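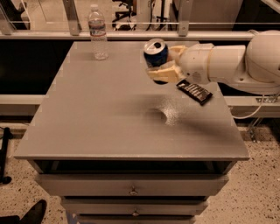 23/02/2021

Snack station day!! I have wanted a proper spot for drinks and treats for months, and now that the gray cabinet is in I could hardly sit still through breakfast. Three drawers, all mine to fill! I put granola bars in the first, napkins and the good straws in the second, and I'm saving the last one for whatever Nele Visser brings back from Drumance (she promised licorice). The top is for things you want to grab on the way out, so a bottle of water with a white cap, a chocolate bar in a dark brown wrapper and a blue can of soda are the kind of thing I have in mind, and oh, that blue looks so good against the gray. I may buy soda by color from now on.

Spent 19 dollars on refills, which felt fine. Still want a little tray so the chocolate doesn't slide around, maybe a cork one.

Called Heiðrún after lunch and talked her ear off about drawers. She wants one for her hallway now! We're going to look at handles together, and she's bringing the paint chips she's had since August.

Bed now. Need to remember lemons tomorrow.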